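Packaging Materials and Form
Handout 4: The single-serve water bottle

Print this page | E-mail this page

These notes go with the fourth lecture. Bring them to the workshop with a ruler, a soft pencil and a full, unopened bottle of still water of any make. Do not bring sparkling water for this one, as the bottles are built differently (see section 6).

1. Why we start with water

Water is cheap, heavy and clear. It has no colour of its own to sell it, so the pack has to do most of the work. It also has to do that work for very little money. A plastic water bottle is usually the thinnest bottle on the shelf, and the shape is what keeps it usable.

Last week we looked at cartons, where the strength comes from folds and glued seams. In a blown bottle there are no seams to speak of. The wall is a single skin, stretched from a small moulded tube, and any stiffness has to come from curves, ridges and the liquid inside.

2. How the bottle is made

Most clear water bottles are made of PET. The process has two stages.

The first stage is injection moulding. Molten PET is pushed into a mould to make a preform, a short thick tube that looks something like a test tube with a screw thread at the top. The thread and the collar are finished at this point and do not change again.

The second stage is stretch blow moulding. The preform is heated below the neck, a rod pushes down inside it to stretch it lengthways, and air blows it out against the walls of a bottle-shaped mould. The plastic is stretched in two directions, which lines up the long molecules and makes the wall stronger and clearer than it would otherwise be.

The neck is not stretched, so it stays thick. The middle of the base is hardly stretched either. If you look at an empty bottle you can usually find a small round mark in the centre of the base where the plastic entered the preform mould. Draw this in your notes.

3. Parts of the bottle

Use these terms in your written work. Other books use slightly different ones, but please keep to these so that the marking is fair.

Closure: the cap. On water it is nearly always a screw cap in a different plastic from the bottle.

Tamper band: the ring below the cap that breaks away, or partly breaks away, on first opening.

Finish: the threaded part that takes the closure. The word comes from glassmaking, where this part was made last. In plastic it is made first.

Neck and shoulder: the narrow part under the finish, and the slope that widens out from it. A long, gentle shoulder pours more smoothly and blows more easily. A square shoulder saves height but tends to be weak at the corner.

Label panel: the part of the body set aside for the label. It may be flat, slightly sunk, or ribbed underneath.

Grip: a narrower or ribbed part meant for the hand, generally below the label on slim bottles and level with it on wide ones.

Base: the foot. For still water this is a shallow ring with short ribs running in towards the middle.

4. Ridges and ribs

A plain cylinder with a thin wall is strong when pressed straight down from the top and weak when squeezed from the side. Ribs that run round the body act as hoops. They stop the wall folding in when someone picks the bottle up.

There is a price to pay. A ring that goes straight round the body can act like the fold in a bellows, so a bottle with deep level rings may shorten under a load. If the bottles are going to be stacked on a pallet with several layers above them, that matters a good deal. Wavy or slanting ridges are a compromise. They still stiffen the side wall, but there is no single level line where the whole body can give way.

Ridges also change how the bottle looks. Each one bends the light, and on a clear bottle filled with clear water this is most of what the buyer sees. A smooth bottle shows one long highlight down the side. A wavy one breaks it into short curved pieces, and many people take that as a sign of freshness or movement. Makers know this, and you will find wave shapes on water far more than on cooking oil or vinegar.

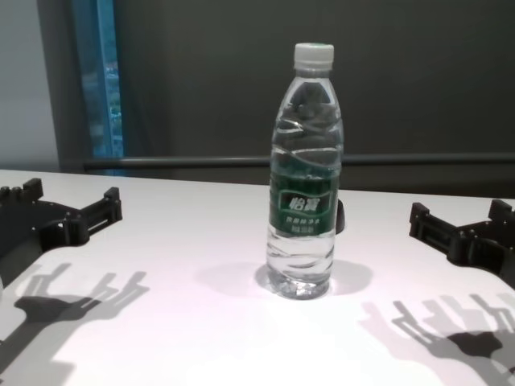
The water itself is part of the optics. A full bottle works as a rough lens, so whatever stands behind it is bent and stretched, and light gathers in bright patches near the foot. An empty bottle of the same shape looks duller and greyer. For this reason samples should always be judged full. Students who draw from an empty bottle nearly always get the base wrong.

Note also that the liquid helps to hold the shape. A sealed full bottle resists squeezing because water hardly compresses. Open it and pour out a third, and the same wall will give under your thumb.

5. The label

A wrap-around label is the usual choice for water. It is a strip of printed film or paper glued at the leading edge and again where it overlaps. A sleeve label is a tube of film shrunk on with heat, and it can follow a shaped body, but it costs more and can be a nuisance in recycling if it covers too much of the bottle.

Points to record when you study a label:

- how much of the height it covers
- whether the upper and lower edges are straight, or printed to look as though they are not
- the background colour and how it sits with the cap
- where the brand name is and what surrounds it
- the order of the smaller text
- how it reads from two paces away

The third and last of these are often missed. From two paces the small text has gone and what is left is a block of colour and one shape. Dark green on a clear bottle has a strong edge and is easy to find on a shelf. Pale blue is more common on water in many shops but fades into the bottle unless it has a dark outline.

A wavy line or stripe at the edge of a label is a cheap trick and a good one. The film is still cut straight, so the labelling machine runs as normal, but the eye follows the printed wave. It works best when it echoes a ridge in the bottle.

Brand names are commonly placed inside a badge, which is a closed shape a little lighter or darker than the ground colour. The badge gives the name its own space and lets the designer change the rest of the label without touching it. This holds for any script. A short name of two characters can be set large and bold in a badge that would be cramped with a word of ten letters.

6. Still and sparkling

Sparkling water is under pressure. The bottle needs a thicker wall, a smoother body and a base with separate feet, generally five, because a flat base would bulge outwards and the bottle would rock. Deep ribs are of little use here as the pressure tries to push them flat.

Still water can go in a far thinner bottle. Some fillers add a drop of liquid nitrogen just before capping, which turns to gas and firms up the pack. You can sometimes hear a faint hiss when one of these is opened.

7. Case for discussion: the Pureo bottle

Pureo is a still water filled at Drolbridge. The old bottle had a plain body with four level rings. The bottling hall wanted a lighter one and Roussel, the mould makers, offered a wavy design under the working name Lina.

The trial run was 2,000 bottles. Of these, 272 were set aside for testing and the rest went through the line to see how they behaved on the conveyor. The Lina stood up well to side squeezing. In the first trial the label lifted at the overlap where a ridge ran under it, so the label panel was made smoother and the ridges were kept to the areas above and below. That is the version in use now.

The tests included a top-load test, in which a filled, capped bottle is pressed from above until it buckles, and a drop test on to a hard floor. The bottles were kept at room temperature before both.

Questions to think over before the workshop, no written answers needed. Would you have moved the ridges or changed the glue? What would a buyer notice first if the old and new bottles stood side by side? Does a lighter bottle feel cheaper in the hand, and should the maker care?

8. Workshop task

Stand your bottle on a plain white surface with the light above it. A darker background helps you see the outline. Look at the shadow as well as the bottle, as it will tell you how wide the body is at different heights.

Make 2 drawings. The first is a side view at full size, measured, with the parts named as in section 3. The second is a tonal sketch of the body showing where the highlights fall. Leave the label lettering out of the second one and block in its colour only.

Then write 400 words on how the ridges, the label and the closure work together, or fail to. Say what you can measure and keep it apart from what you are guessing. Wall thickness is a guess unless you have cut the bottle open.

Drawings are to be handed in flat, not rolled. Empty bottles go in the clear plastics bin by the sink with the caps on.

Next handout: Glass jars and metal lids

Shared 2 times | 0 comments

Back to top | Contact the course office | Copyright Packaging Materials and Form course notes, revised August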